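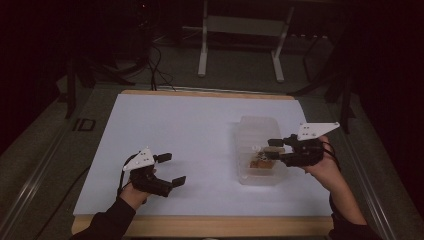 Reto Schwaiger

Transcribir las letras de Rellwood: método, versiones y dudas pendientes

Sigo con la transcripción de las letras del grupo. En la entrada de enero dejé lista la maqueta y quedaba por resolver el problema del directo, donde el cantante cambia versos, se come sílabas y rellena con vocales los compases que en el disco tienen texto. El libreto de Milent tampoco ayuda: trae las letras en bloque, sin separación de estrofas, y en tres canciones lo impreso no coincide con lo que se oye.

Material de partida. El disco dura 55 minutos. Lo tengo en CD, primera prensa, y lo he extraído a WAV sin normalizar. Para el directo uso dos grabaciones: la toma de mesa que circula desde hace tiempo por el foro y una grabación de público que me pasó Lyle Fitzsimmons. La de mesa tiene la voz muy delante y casi nada de bombo. La de público tiene lo contrario, pero conserva los coros, que en la mesa apenas llegan. Las dos corren a velocidad distinta. La de público viene de casete y está algo alta de afinación, así que la corregí antes de comparar, tomando como referencia la nota pedal del órgano en la intro de «Sellel».

Criterios. Escribo lo que se canta. Si el libreto difiere, la lectura impresa va en nota. Las interjecciones (oh, eh, uh) se transcriben solo cuando ocupan una posición métrica, es decir, cuando caen en parte fuerte y sustituyen a una sílaba con texto en otra estrofa. Las que caen en anacrusa y desaparecen de una toma a otra las omito. Las repeticiones se escriben completas. No uso «x2» ni «bis», porque en la segunda vuelta suele haber una variante y la abreviatura la esconde.

Lo dudoso va entre corchetes. Si hay dos lecturas posibles, pongo primero la que respeta el número de sílabas de las estrofas paralelas. Si no se entiende nada, corchetes vacíos. Hay transcripciones en la red en las que jamás aparece un hueco, y en todas ellas he encontrado frases que no están en ninguna grabación.

El caso «Sellel»

Es la canción que más tiempo me ha llevado. Compás de 4/4 a 85 pulsaciones, estrofas de ocho compases, estribillo de seis. La irregularidad está en el estribillo: la frase vocal dura siete tiempos y se repite contra una base de ocho, de manera que el acento de la palabra se va adelantando un tiempo en cada repetición. Al tercer pase, la sílaba tónica cae en un sitio donde la lengua no la espera y el oído recompone otra palabra. De ahí salen casi todas las lecturas falsas.

El verso discutido es el cuarto. El libreto imprime «the salt was in the stair». Styliani Chatzigeorgiou, que mantiene el índice de letras del foro, defiende «the salt was in the air», y argumenta que la s inicial de «stair» es el final de un platillo. He aislado el fragmento con un filtro paso alto en 5 kHz. El platillo existe y se solapa con la consonante, pero hay además un corte breve de silencio justo antes de la vocal, compatible con la oclusión de una t. En la toma de mesa, sin platillo en el canal de voz, la s y la t se oyen por separado. Me quedo con «stair». Styliani no está convencida y en su índice sigue figurando «air», con mi lectura en nota. Me parece correcto.

Segundo punto de la misma canción: el puente. En el disco son cuatro versos. En el directo son cinco, y el quinto no aparece en ninguna otra fuente. Transcribo:

I left the meter running
I left the kettle low
I left my brother's number
[with] someone you don't know
and the bus goes, and the bus goes, and the bus

El «with» va entre corchetes porque en la grabación de público podría ser «for». Por métrica valen los dos. El último verso se interrumpe sobre el acorde de dominante y la banda entra un compás tarde; no sé si es un arreglo o un despiste. En la segunda noche de la que hay noticia se supone que también lo hacían, pero no he conseguido esa cinta. 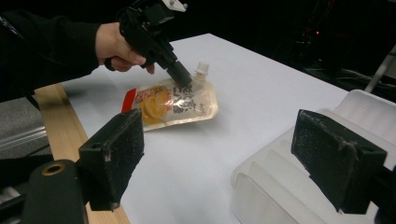
Bolsa con tapón de rosca sobre la mesa.

«Papadakis» y el problema del idioma

«Papadakis» está cantada en inglés salvo dos versos en griego del final, que el libreto omite sin aviso. Periklis Raptis los escuchó a petición mía. Reconoce las tres primeras palabras y considera que el resto está pronunciado por alguien que aprendió la frase de oído, con las vocales abiertas de más y el acento desplazado para encajar en la melodía. Me envió una reconstrucción en alfabeto griego y otra en transliteración. He incluido solo la transliteración, con la segunda mitad entre corchetes. Prefiero esperar a una segunda opinión antes de dar una versión en griego que después se copie por ahí como definitiva.

El resto de la canción es sencillo. Pareados de siete sílabas, rima asonante muy floja, un único verso largo en cada estrofa que obliga a meter dos sílabas por corchea. Ese verso largo cambia en cada toma. En el disco es «and every window on the avenue was painted shut»; en la toma de mesa, «every window on the second floor was painted shut»; en la de público falta el principio por un golpe en el micrófono y solo se recupera desde «floor». Doy el texto del disco y anoto las otras dos.

Recuento

El archivo completo, contando disco, maqueta y las dos tomas de directo, tiene 3684 palabras cantadas. De ellas doy por seguras 3562. La diferencia es lo que va entre corchetes, y se concentra en tres sitios: el puente de «Sellel», el final de «Papadakis» y toda la segunda mitad del tema que abre la maqueta, donde la voz está doblada con un retardo largo y las dos líneas se tapan. Para el cómputo, las contracciones son una palabra y las interjecciones con valor métrico también cuentan. Con otro criterio saldrán otras cifras.

Herramientas, que me las preguntaron en los comentarios de la entrada anterior. Editor de audio corriente, con marcadores cada cuatro compases y exportación de los marcadores a texto. Reproducción al 70 % sin cambiar el tono para las consonantes; por debajo de eso el algoritmo inventa transitorios y se oyen letras t donde no las hay. Auriculares cerrados. El texto lo guardo en ficheros planos, uno por canción y fuente, con la misma numeración de líneas en todos para poder compararlos de un vistazo. Cuando una toma tiene un verso de más, como el quinto del puente, le pongo número con letra (24b) y las demás no se mueven.

Correcciones a la entrada anterior. En la segunda canción de la maqueta escribí «borrowed coat» y es «borrowed boat»; se oye bien en el canal izquierdo. En la quinta atribuí el coro al bajista y Lyle me señala que en los créditos de la casete figura el batería. Corregido en el archivo.

Pendiente: la cara B del single, que solo tengo en una copia con mucho ruido de superficie. Si alguien tiene una en mejor estado y puede extraerla sin reducción de ruido, que me escriba. El MP3 que circula no me sirve, está filtrado por encima de 11 kHz y las eses han desaparecido.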